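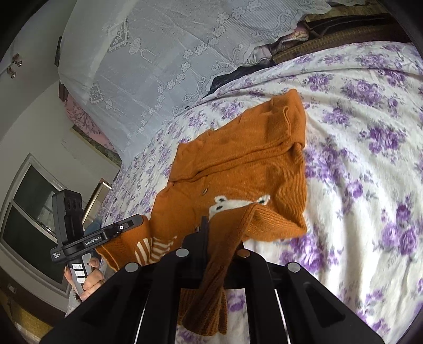
Notebook, folding of knitwear, January, afternoon session

Garment for today: the orange cardigan, fine rib, with the striped pocket and the small animal face sewn on the front. We used the bed with the rose bedding as the work surface. The table is better for my back, but on the table a knit slides too easily and the results are difficult to compare with the bed.

I wanted to write the steps for knitwear before I forget them, as the page for shirts does not help much. The order I use now:

Lay it open with the front up. Smooth from the collar down to the hem, never across, or the ribs go wide and stay wide. Bring the sleeves in one by one, holding each near the cuff. Fold the sides to the middle. Then fold in length, hem to collar.

The sleeve is the step where I lose time. If I take it only by the cuff, the rib stretches and the upper part stays behind on the bed. When I put it down again it is longer than the other sleeve, and the fold comes out crooked.

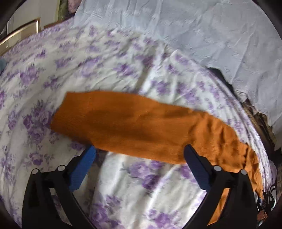 Casimiro Urquijo says to hold the sleeve at two places, cuff and elbow, and to move both together. I tried this in the second half of the session and I prefer it. The sleeve still makes small wrinkles near the shoulder, and these I smooth with the flat hand before the next fold.

Other remarks:

Buttons. Casimiro closes them first, I leave them open. We must decide on one way, otherwise our times cannot be compared. My opinion is open, but I have no strong argument.

Animal face. It is thicker than the knit and I do not like to have a fold line on it. Moving the side fold a little outward avoids this, but then the packet is wider than the Kerslake box allows. To check with the big box.

Pocket. No problem so far.

Count for the session: 16 folds, 9 of them good enough to stack. The other ones opened at the collar when I turned them over.

Next time: the gray Edell pullover, same bed, same order of steps. Ask Casimiro to bring the measuring tape back.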